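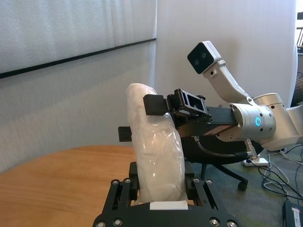
I promised to write about the Fledix handover kit after we had it for some time. So I write now, in small pieces, between other work.

1/ What you buy: a pair of black parallel grippers, the finger plates, one wrist camera with its bracket, and a licence for the software, which is called Luvon. Arms are not included. You bring your own two arms, and the kit speaks with them.

2/ The purpose is passing a thing from one arm to the other. Hard boxes are easy and we could do this before. Our customers at Montes pack soft goods in plastic bags, and there we had trouble. The bag slides, the inside moves, and the force you set in the morning is wrong for the next bag.

3/ In the photo the two grippers have the same bag between them. For me this is the moment that decides everything. One must let go, and it must not let go too early. Luvon calls it "shared hold" and you can set how long it lasts.

4/ Default for shared hold is 500 milliseconds. For rigid parts it is fine. For puffy contents I recommend to make it longer. The manual does not say this, I learned it from Yareli Lozano at Fledix support, who answered my email the same evening. Thank you Yareli!

5/ Mounting. The screws on the front of the gripper are hex head and easy to reach, so changing the finger plates is a quick job. I did it standing beside the arm, without taking the gripper off. I was very pleased with this.

6/ The slotted brackets let you move the fingers closer or wider. Please write down your position before you loosen anything. I did not, and I lost one afternoon to find it again.

7/ Cables. The kit comes with its own power adapter, and so does each arm, and so does the camera. You can see our floor. I have asked if one supply for everything is planned. The answer was "we are looking at it".

8/ The black cable under the wrist deserves a word also. Leave enough slack for the full turn of the last joint, then fasten it. My colleague Hamidreza Ranjbar has printed a small clip for this and he is willing to share the file. Write to him or to me.

9/ The camera box with two lenses sits on a curved white bracket and looks down at the fingers. On shiny plastic it has difficulty. You get bright spots where the lamp reflects, and the software sometimes believes there is an edge there. We changed our ceiling light to a softer one and the false edges became rare. A dull bag is no problem at all.

10/ Price. We paid 3000 dollars for the licence and the hardware together, shipping not included. It is not a small amount for a shop like ours. Brosorden offers a cheaper kit, but when I asked them about soft bags they wanted to sell me suction cups, and I have already a drawer of suction cups.

11/ Numbers, for those who asked. Our last long run was 114 handovers with bagged goods, and 4 were dropped. All the drops came with the short default hold. After I changed the setting I have not repeated the full run, so please do not quote me a percentage.

12/ What I do not like: the Luvon screen has the stop button and the pause button in the same colour, side by side. The log is saved only when you close the program properly. And the manual uses two names for the left arm, depending on the chapter.

13/ Would I buy it again? For bags and soft goods, yes. If you move only boxes, keep your money and use the grippers you have.

14/ If you have the kit already and you found a good hold time for very thin plastic, please answer under this post. I am still changing mine every week.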